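Why Do Comets Have Tails?

By Doina Ristić

Most of the time, a comet has no tail at all. It is a dark lump of ice, dust and rock, far from the Sun, and it is so cold and so dim that even a large telescope may not find it. The tail only grows when the comet comes closer to the Sun, and it fades again when the comet leaves.

What a comet is made of

The solid part of a comet is called the nucleus (say "NEW-klee-us"). It is usually just a few kilometres across, although some are bigger. The nucleus of Halley's Comet is over 10 kilometres from end to end, and it has a lumpy shape a bit like a potato.

People often call comets "dirty snowballs". The snow part is mostly frozen water, with other frozen stuff mixed in, such as carbon dioxide. You may know frozen carbon dioxide by its other name, dry ice. The dirty part is dust and bits of rock. Some scientists prefer to say "snowy dirtballs", as there may be more dirt than ice in some of them.

You might expect a snowball to be white, but the outside of a comet is very dark. It is about as dark as charcoal. That is because the top layer is a crust of dust and other dark material, and most of the ice is hidden underneath.

A comet is also not very solid. It has lots of tiny empty spaces inside, like a loose pile of snow that has never been packed down. If you could cut out a block one metre wide, one metre long and one metre high, it might weigh 600 kilograms back on Earth. The same size block of ordinary ice would weigh quite a bit more.

Where comets come from

Comets are leftovers. When the Sun and planets were forming, over four billion years ago, there was a great deal of ice and dust around. Much of it went into making planets. Some of it never got used, and a lot of that is still out there.

There are 2 main places where these leftovers are kept. One is the Kuiper Belt (say "KY-per"), which is a wide ring of icy objects past the planet Neptune. The other is called the Oort Cloud. It is much farther away, and scientists think it surrounds the whole solar system like a thick shell. We have not seen the Oort Cloud directly. Scientists worked out that it is probably there by looking at the paths of comets that fall in from very far away.

Every so often, something gives one of these icy objects a nudge. It could be the gravity of a big planet, or of a star passing a long way off. The object's path changes and it starts to fall toward the Sun. The trip can take thousands or even millions of years.

Waking up

As the comet gets nearer to the Sun, it warms up. On Earth, when ice warms up it melts into water first. In space there is no air pressing on the ice, so it does something different. It goes straight from ice to gas and skips the liquid part. This is called sublimation (say "sub-lim-AY-shun").

You may have seen this happen without noticing. If you leave ice cubes in the freezer for a few months, they get smaller. Some of the ice has turned into gas and drifted off, even though it never melted.

On a comet, the gas escapes through cracks and weak spots, sometimes in strong jets. As it rushes out it carries dust with it. The nucleus is too small to have much gravity, so it can't hold on to the gas and dust very well. They spread out into a huge, thin, fuzzy cloud called the coma. The coma can grow to be larger than a planet, even though the nucleus in the middle is only the size of a town. When people see a comet through binoculars, the round fuzzy glow is the coma. The nucleus is hidden inside.

Two tails, not one

Now we get to the tails. Many bright comets have 2 of them, and they are made in different ways.

The first is the dust tail. Sunlight pushes on things. The push is so small that you can't feel it when you stand outside on a sunny day, but a speck of comet dust is tiny, and there is no air in space to slow it down. Sunlight pushes the dust away from the comet, and it spreads out in a wide, curved band. The dust tail looks white or a little yellow, as it is simply lit up by the Sun.

The second is the gas tail, which is also called the ion tail. An ion is an atom or a molecule that has an electric charge. Light from the Sun gives some of the comet's gas an electric charge, and then the solar wind catches it. The solar wind is a stream of tiny particles that flows out from the Sun all the time, in every direction. It is much, much faster than any wind on Earth. It sweeps the charged gas into a long, narrow tail that often looks blue.

A comet's tail can be millions of kilometres long, but there is very little in it. It is far thinner than the air you are breathing. You can often see stars right through it.

Which way does the tail point?

This is the part that surprises most people. When you run with a scarf on, the scarf streams out behind you. It does that because you are moving through air. A comet isn't moving through air, so its tail doesn't have to stream out behind it.

The gas tail points almost straight away from the Sun, whichever way the comet is going. On the way in, the tail is behind the comet. On the way out, the tail is in front. The dust tail points mostly away from the Sun too, but it curves, and it lags a little along the comet's path.

Try it yourself

You need a ball, a few long ribbons, some tape and a fan. Ask an adult before you use the fan.

Tape one end of each ribbon to the ball. Put the fan on the floor or on a low table and turn it on. The fan is the Sun, and the moving air is the solar wind. Hold the ball in front of the fan and walk slowly toward it, then turn off to one side and walk away again. Watch the ribbons as you go. They should keep blowing away from the fan, even when you are walking away from it yourself.

A real Sun blows in all directions at once and a fan only blows one way, so stay in the part of the room where you can feel the air.

Do comets last forever?

No. Each time a comet goes past the Sun, it loses some of its ice and dust. After many trips there may be no ice left near the surface, and then it can't make a coma or a tail anymore. Some comets break into pieces. Others fly too close to the Sun and are destroyed.

The dust they lose doesn't vanish, though. It stays in space, spread out along the comet's path. When Earth passes through one of these dusty trails, the bits hit our air at great speed and we see streaks of light called meteors, or shooting stars. One of these meteor showers comes every October, and its dust was left by Halley's Comet. If you go out to look, pick a dark place, dress warmly and give your eyes time to get used to the dark.

Words to know

Nucleus – the solid middle part of a comet.

Coma – the cloud of gas and dust around the nucleus.

Sublimation – when something solid turns straight into gas.

Solar wind – the stream of tiny particles that flows out from the Sun. 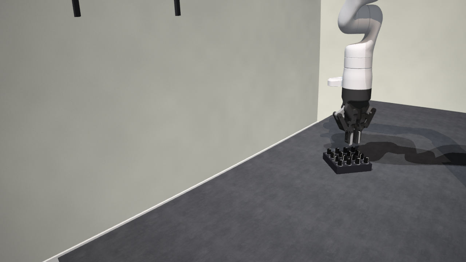
Ion – an atom or a molecule with an electric charge.

Meteor – the streak of light made when a bit of space dust or rock hits Earth's air.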